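**Appel à participants – étude sur la communication des forces armées en période de tension**

Date de publication : 27/07/22

L'institut Valdebenito recrute 28 participants pour une étude sur la réception des déclarations militaires officielles par le public civil. Le corpus comprend 1 031 communiqués d'états-majors et de ministères de la Défense, traduits en français.

Profil recherché :

- majeur, francophone, lecteur régulier de presse internationale ;
- sans engagement actuel dans une armée, une réserve ou un parti ;
- disponible pour sept séances de 49 minutes environ, à Nindmont.

Chaque participant lit des extraits, évalue leur crédibilité sur une grille fournie et signale les termes qu'il juge menaçants. Les réponses sont anonymisées avant codage. La connaissance d'une région particulière n'est pas requise – elle doit toutefois être déclarée à l'inscription.
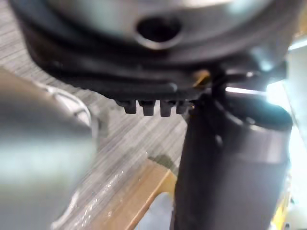
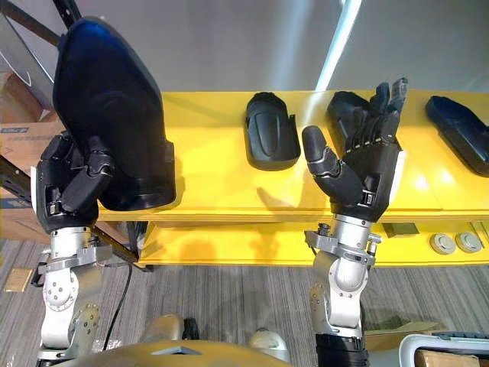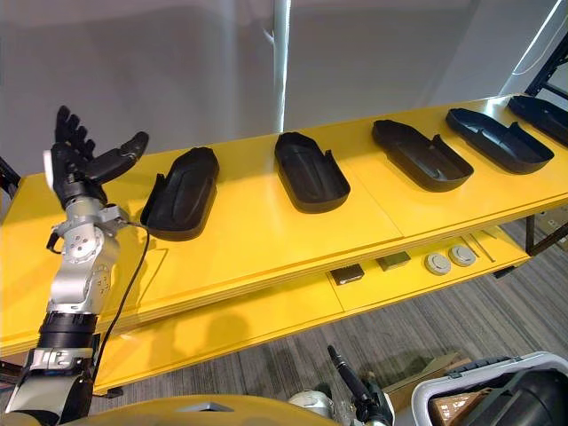
Les candidatures (lettre d'une page, langues lues, titres de presse consultés) sont à adresser à Elif Naz Sönmez, responsable du protocole. Oğuzhan Uysal répond aux questions relatives à l'indemnisation et aux déplacements. Les séances débutent en mars. Tout dossier incomplet est écarté sans relance.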